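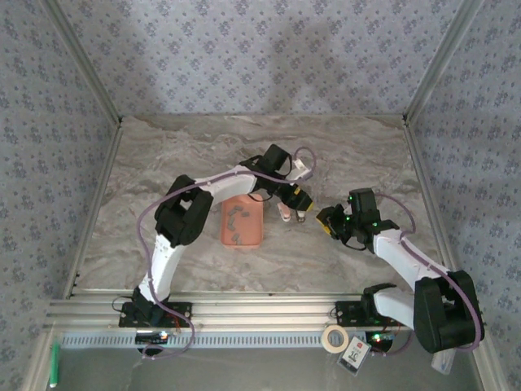 Nerkia Allotments and Gardens Association
Minutes of the autumn members' meeting, September 21, 2018
Taken by Siiri Aaltonen

Right, I said I'd do the minutes again if I could do them my own way, so if you want the stiff sort you'll have to vote somebody else in at the AGM. I've left out the bit where we all argued over the heating. Anything I've got wrong, tell me at the next meeting or catch me on plot by the top gate, I'm usually there until it gets dark.

Present: Ilir Obradović (chair), Ritva Pelkonen (money), Dušan Bednárik (water and paths), me, and a good turnout of members, more than in May anyway. There's a sign-in sheet if you need to know exactly who.
Apologies: Kauko Rantala, who sent a long email in place of himself. I've put the useful parts in under item 3.

1. Minutes of the last meeting

Agreed, with one correction. I'd written that the blackcurrants by the lower path belong to the association. They belong to the plot next to them and always have. Sorry! Please stop picking them.

2. Water

Dušan took us through the summer. The lower tank ran dry twice and the upper one was fine, and he thinks that's down to the join under the path leaking again (the same join we paid to have mended the year before last, as several people pointed out, quite loudly). He dug down to it himself and it's soaking round there even after a dry week.

We've had two quotes. Ikonen would replace the whole length from the upper tank to the lower one for 2,944, including putting the path back afterwards. Pretik would only do the join, for 635, and wouldn't promise anything about the rest of the pipe. I was for the cheap one to begin with, I'll admit, but Dušan passed a bit of the old pipe round the room and you could push your thumbnail into it, so I changed my mind. Quite a lot of us did. There was a fair question from the back about whether we could dig the trench ourselves and knock something off the price. Dušan will ask Ikonen.

Agreed: go with Ikonen, work to be done after the water goes off for the winter. Ritva is happy as long as the total stays under 4,000 with any extras. Three against, and they asked for that to be written down, so it is.

Water goes off when the first hard frost is forecast. Dušan will put a note on both gates the evening before. Please empty your own butts and leave the taps open.

3. Compost bays

Kauko's email. He's turned all the bays over the summer, more or less single-handed, and he is fed up with finding things in them. His list this time: plant labels, a glove, half a carpet, cooked rice, and bindweed root by the barrowful. He'd like the bindweed to go in the skip from now on and I don't think anybody would argue with that.

He also wants to swap the two rotten bays for plastic ones from Plastora, which he's priced at 547 for the pair. This got us going for a good twenty minutes. Some people hate the look of plastic, some people (me included) are sick of replacing pallets, and Ilir wondered whether they'd hold enough for a site our size. Kauko's email says they would but he wasn't there to be asked, so we've left it. Ilir to ring him and get the measurements, and we'll decide next time.

We did agree a new sign. I'm writing it. Suggestions for wording welcome, polite ones only please.

4. Empty plots and the waiting list

Two plots have come back to us since May. The one by the hedge has gone to the next family on the list, who have already got their garlic bed dug, so well done them. The other is very overgrown and Ritva suggested splitting it in half, which would get two people off the list and give them something they can manage. I think it's a lovely idea. The only worry was who gets the half with the shed, and after some back and forth we settled on letting whoever is higher on the list choose.

Agreed: split it. Dušan to mark out the line with pegs.

We talked about letters to people who haven't touched their plots this year. Ilir would like to ring them first, having had a letter himself once when he was laid up with his back and been very hurt by it. Everyone was fine with that. Letters only if the phone call gets nowhere.

5. Money

Ritva says we're all right. Rents are nearly all in, and the plant sale did better than last year in spite of the rain. She's not proposing to put the rents up, but said she might have to next year once the pipe is paid for, and she'd rather say so now. Receipts for anything you've bought for the site need to reach her before the end of the month, with your name on them this time.

6. Apple day

It's on again. Ilir is borrowing the press, I'm doing soup, and we need crates, clean bottles with lids, and somebody with a trailer. Windfalls are fine as long as the brown bits are cut out. Bring a knife and wear something you don't mind getting sticky!

7. Anything else

The padlock on the lower gate sticks. Oil didn't help. Dušan will buy a new one and the code will stay the same.

Someone is feeding the fox. Opinions differed and we moved on.

Bonfires: allowed from November, after four in the afternoon, and have a look at which way the wind's blowing first. The houses on the east side have been very patient with us.

Lost property: a pair of secateurs with red tape on the handle, a child's wellington (left foot) and a flask. All in the hut.

Next meeting to be fixed once Ikonen has given us a start date. I'll put it on the gates and email it round.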